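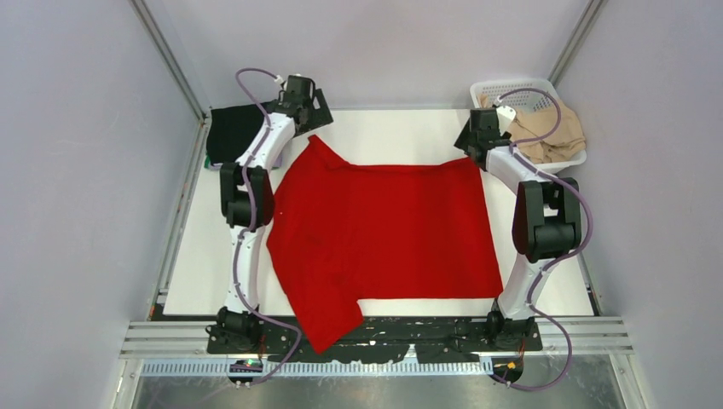

Red T-shirt spread on the white surface, lower left sleeve past the front edge.

Search this notebook Go Advanced

11/07/2018

Garment layout, tee, continued from the towel notes.

Purpose today: settle a written definition of "flat" for T-shirts. The towel definition (all corners down, no layer overlap, edge parallel to table edge) does not carry over. A tee has sleeves, a neckline that will not lie in one plane with the body, and side seams that rotate with washing. Rizwan Usmani and I have been scoring the same spreads differently since April and most of the disagreement comes from this.

Red tee as in the photo. Body is a large rectangle, acceptable. Upper left corner stands up in a pointed fold near the top edge. Lower left sleeve is off the surface and hangs over the black plate at the front. Faint wrinkles across the body, none that I would call a crease under the towel rules. I scored it "spread, not flat." Rizwan scored it "flat, one defect." Both are defensible with the wording we had, so the wording is the problem.

Proposed wording, version for tees:

Flat = body panel in single front/back registration, no part of the body folded over itself, both sleeves fully supported by the surface.
Spread = body panel open to a recognizable rectangle, any number of raised corners, sleeves anywhere.
Heap = everything else.

Sleeve support is the part I want kept. An unsupported sleeve pulls on the armhole seam and the body follows it. Measured on the gray spare with the steel rule: hang a sleeve over the edge, leave it for the length of a coffee, and the hem nearest it had moved 9 mm toward the edge. Same shirt with the sleeve laid on the surface did not move by any amount I could read. One garment, one afternoon, so treat as indicative. Heavier jersey should creep more. The Makris blanks are the heaviest we have and I did not get to them.

Raised corner. Pressing it down by hand from above only relocates the slack. It travels along the top edge and comes up again near the neckline. What worked on the gray spare:

- lift the corner clear of the surface
- pull outward along the line of the edge, not toward the hem
- lower, then smooth from the middle of the body out to that corner

Smoothing in the other direction (corner to middle) makes a shallow ridge that passes for a wrinkle from a distance and becomes a hard line once the fold is pressed. Rizwan has a few of these from his last batch logged as "fabric fault." They should be relabeled as handling.

Surface. White is good for seeing the outline of red, navy, and black. It is poor for the off-white and cream garments, where the hem disappears and I have to find it with a fingertip. Friction is on the low side for jersey. Raphaël Mallet suggested the felt cover from the Sono bench. Tried it on a previous visit to that room and disliked it: the cloth grips, the lower layer stays put while the upper layer slides, and the two hems no longer agree. Low friction with the whole garment on the surface is preferable to high friction with part of it off.

Size. The red tee is 49 cm across the chest, seam to seam, with the rule laid under the armholes. That leaves enough margin for the body but very little for the sleeves if the shirt goes down off-center. Placement matters more than smoothing. If the hem is set first, the sleeves end up wherever they end up. Set the shoulders first, sleeves on the surface, then bring the hem down. Anything larger than this should be laid with the sleeves already turned in and scored on a separate line.

Fold sequence after flat (unchanged from the Ceser sheet except the first item):

- confirm both sleeves supported
- side to center, sleeve back on itself
- other side the same
- hem to collar in 2 folds

The Ceser sheet gives hem to collar in a single fold for children's sizes. Not relevant to this set.

Finished pile and waiting pile. Folded black item is at the back left against the wall, with a bit of green showing under it. Waiting items are in the white basket, back right, beige one over the rim at the moment. Keep these positions. We swapped them once and had folded items go back through as unfolded, which cost us 2 entries in the log and an argument. Items should not hang over the rim either. A sleeve over the rim picks up the lattice pattern if it is left there under weight, and the marks then get counted as wrinkles at the spread stage. Shake out before laying.

Small white fleck on the left side of the red shirt. Not identified. It goes in the remarks column and has no effect on the score. The rule for remarks is: if it would still be there on a perfectly flat shirt, it is a remark.

Wash history is still missing for half the set. The Bikenix bags came with no labels and the side seams on those twist toward the front, which makes "side to center" ambiguous. I have been folding by the visible edge and ignoring the seam. Rizwan folds by the seam. Pick one. My vote is the edge, the seam is no use as a reference on anything that has been tumble dried a lot.

To do:

- rescore the earlier tee spreads under the new wording, both of us, separately
- hang test on the Makris blanks, same rule, same wait
- ask Raphaël if the long steel rule can stay in this room
- contrasting tape along the front edge for the cream garments? check it does not snag
- turn "wrinkle" and "crease" into separate columns. Wrinkle smooths out by hand, crease does not.

Filed under: Textiles > Garment handling > Bench notes
Last updated by owner, revision 2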